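Hello all, and thank you for bearing with me – I know this July report is landing later than the last one did. I've kept it to the usual headings in my head, even if they don't show on the page.

The main news is that the bedroom sessions are up and running. When we wrote the application we promised to help people get on top of clothes and bedding at home, and we'd always assumed the kitchen would be the hard part. It wasn't! Kitchens went fairly smoothly in the spring. Bedrooms are slower, partly because people are shyer about them, and partly because the bed ends up being the only flat surface big enough to fold on, so you have to make it before you can start on anything else. We now build that into the visit. Bed first, then the pile.

Since the last report we've done 80 home visits under the Guvunia grant, most of them in Karnotow itself and a few further out along the bus route. Each household gets up to four visits. The first is mostly talking and looking in cupboards (with permission, always), the middle two are the proper work, and the last is a catch-up to see what has stuck. Remo Hauser has taken over the bookings from me and has been a godsend, particularly with the families who need to change their slot at short notice.

The folding itself we've kept very simple. Everything gets laid out flat on the blanket, one piece at a time, smoothed from the middle outwards and then folded in to whatever size fits the drawer. Dark things are done together so you can see the fluff and go over them with the roller before they're put away.

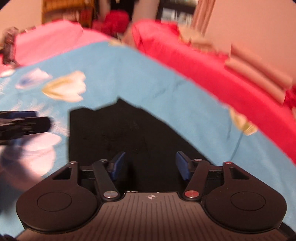 Black cloth spread out on the light blue petal-print blanket.

I should say a bit about the blankets, as you asked about them last time. The bedding packs went out in two batches, 192 in total, each with a blanket, a fitted sheet and two pillowcases. The second batch was held up at Ondent for nearly three weeks over a mix-up with the delivery address. That's sorted now, but it did mean some homes had their first visit before their pack arrived, and we had to go back. I'd like to order earlier next time and store them with us, if we can find a dry corner.

On money, we're slightly under on travel and slightly over on storage boxes. The boxes were my mistake – I ordered the shallow ones, which are lovely for socks and hopeless for jumpers, so we bought a second lot. We have 800 pounds left in the equipment line and I'd like your agreement to spend it on hanging rails and a few more lint rollers, which we're getting through at an alarming rate. I can send the receipts for the boxes whenever you want them.

What hasn't gone so well is the group session. We tried an evening one, starting at 6.30, and hardly anyone came. Several people told Remo afterwards that they'd rather have the help at home, where their own things are, and I can see why. I'd suggest we drop the second group session and move those hours over to home visits. There's a waiting list, so they'd be used straight away.

Next up are the remaining final visits, then the short feedback calls, which I'm doing myself. I'll send the call notes on as soon as they're typed up. Could you let me know about the 800 and the group session hours before we book the next round?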